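Fabric swap is back!

Well, my spare room is full again, so it must be October. The swap runs in the Friesen Street hall from 10 am, and I've already set aside 17 bags of offcuts (mostly cotton, plus a mystery corduroy that smells a bit of my nan's wardrobe). Last year we rehomed 300 metres of the stuff and I still came home with more than I took, whoops!

Ebise Nigatu is running the mending corner again and she'll show you how to darn a sock without swearing. Bring your own socks, clean please! If you've got a sewing machine gathering dust, pop it in the boot and we'll find it a home. Parking's round the back off Suvstead Lane, and gold coin entry covers your cuppa.

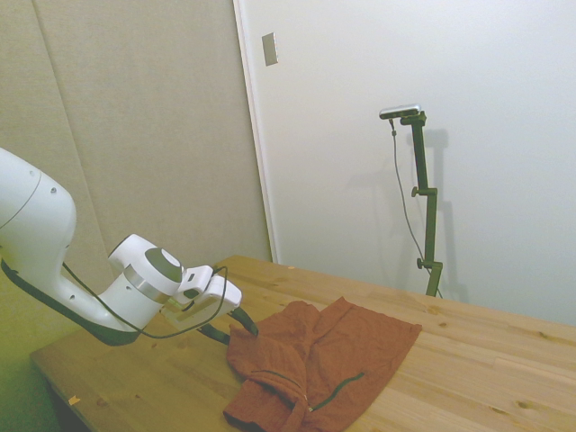

Fabric on the table.

Oh, and could whoever borrowed my good pinking shears drop them back? Orange handles, very much missed.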